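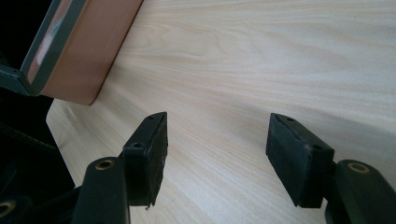 Fig. 1. Pale tabletop with a fine grain, daylight from the right. Note the broader figure towards the upper right.

Unit 4: Reading and looking after a wooden top

Bring this sheet to the bench session. You will need it again in October for the finishing unit.

1. Grain
Long streaks are the growth rings of the tree, cut lengthwise. Where the saw meets the rings steeply, the lines come out straight and close together. Where it meets them at a shallow angle, they spread into wide loops and swirls. One top can show both. In Fig. 1 the lines in the lower half are straighter and tighter than those at the upper right.

Colour alone is a poor guide to species. Ash, birch, maple and beech can all be cream or beige, and a finish will shift the tone. Write "pale wood" on your record card until you have checked the end grain or an unfinished patch underneath.

2. Light
Look at the top from at least two sides. Daylight from a window makes the near part look brighter and cooler, and a bluish cast is easily mistaken for bleaching. Turn the card round and compare again before you write anything down.

3. Edges
A rounded edge chips less than a square one but is harder to sand evenly. Use a soft pad and follow the curve. Do not use the cork block here.

4. Cleaning
Wipe along the grain with a damp cloth, then a dry one. No scouring pads. Lift objects to move them.

5. Light sanding (bare wood only)
Test on the underside first. Start at 16 cm from the corner and work inwards, always with the grain. Dry paper only. Grits are kept in the drawer marked Arnum. Stop when the surface feels even to the fingertips and brush off the dust before the next grade.

Exercise
Choose one top in the Clamum room. Mark off a strip 500 mm by 700 mm with low-tack tape and sketch the grain inside it in pencil. Label straight grain S and swirling grain W. Add an arrow for the direction of the light.

Hand in the sketch and record card together by 11 am. Cards without a bench number will be returned.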